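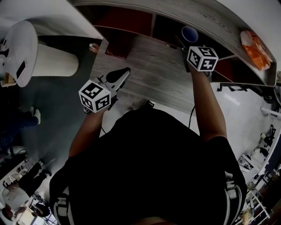 December 25, 2024

Mix of Lightfoot still not right. Vocal too loud in the verses, then gone completely when the accordion comes in, and Renata has texted again to say leave the accordion alone, it's the best thing on the record. It is not the best thing on the record. It's her playing it, so. Was meant to have the whole lot off to Cunadeo before the holidays and here we are. Can't face the big room so doing the notes at home on paper, one page per song. I do like that curved wooden desk though, with the upper shelf, good for leaning at with a pencil. Black short sleeves in December. Heating stuck on full.

Lunch at Mum's at one, left by four. Too many sprouts. Dirceu rang in the middle of pudding to ask if I'd listened to the new bass take. On Christmas Day! Told him yes. Hadn't. Listened in the car with the engine off. It's good, annoyingly, much simpler than what he played at Illodley, mostly sitting on the root until the last chorus where he does the slidey thing. Will use it. Must remember to tell him before he plays it a third time.

Running order, as of tonight:
Lightfoot
Salt Road
Wren
the slow one (Gleice wants to call it Clondex after the cough syrup in the old song, I say no)
Half a Coat
Instrumental, maybe
Kitchen Waltz

That's 41 minutes without the instrumental. Valentyna reckons anything over 40 and side two starts to sound thin on the vinyl. She knows more than me. Could lose the false ending on Half a Coat. Would hurt. Simone would never speak to me, she did that drum fill in one go at the end of a very long day and she's proud of it and so she should be.

Speaking of vinyl. 400 copies or go smaller? We sold almost 60 of the last one at gigs and the rest are under my bed, I can feel them through the slats. Cunadeo say the price per copy drops a lot if we go bigger. They would say that. Gleice says we'll shift them in the spring if we do enough support slots, and she's the one who books them so perhaps believe her for once.

Kept thinking about the September gig at Illodley all through the washing up. The monitors went in the second song and we did the rest by watching Simone's shoulders. Played better than we have all year. Wren was so slow it nearly stopped and the room went with it. I wanted the record to sound like that and it sounds like a record. Tidy. Maybe take the click off Wren altogether and use the first rehersal take, hiss and all, cough at the start and all. Ask Valentyna if the hiss can come down a bit without the guitar going dull.

Sleeve: still no picture. Renata's brother's painting of the estuary is lovely but too brown. Dirceu wants no picture, just the name very small in a corner. We'd never agree on the corner.

To do, not tomorrow, day after:
- vocal down in verses, up in last chorus
- Dirceu's new bass in, old one muted NOT deleted
- find the lyric sheet for Kitchen Waltz, I've been singing the second verse wrong for months apparantly
- reply to Cunadeo
- new strings
- ring Gleice re the van

Renata again, half eleven. A photo of her accordion in a paper hat. Fine. It can come up 2 dB. Going to bed.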